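Notebook, 10/30/10
Paste trials, Babaei wheat starch vs. the Rornier methylcellulose

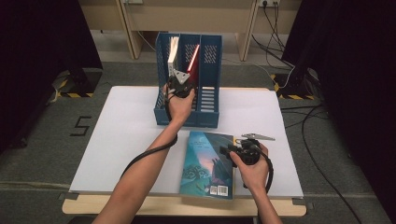
A note left on the bench from the morning shift says the starch batch was too thick to brush at full strength and should be cut with water before anyone tries it on the spine linings. I went with that. Cut it 2:1 and it brushed fine on the Ustavine tissue, no dragging.

Starch: cooked 40 minutes, strained twice. Still a few lumps near the bottom of the pot, did not use those. Strips pasted and left under weights. Two lifted at one corner, the third held.

Methylcellulose: soaked in 100 ml cold water from the start of the month's jar. Slow to grab. Fine for cleaning old glue off spines, would not trust it alone on a hinge.

Mix of both, 3 parts starch to 1: best so far. Slides long enough to line up the tissue, then sets. Drying can take up to a day if the room is damp.

To do: repeat the mix on Givard cloth, which is heavier. Label the jars properly, two of them just say "paste". Need more blotters and a new strainer, mesh on the old one is pulling away from the rim.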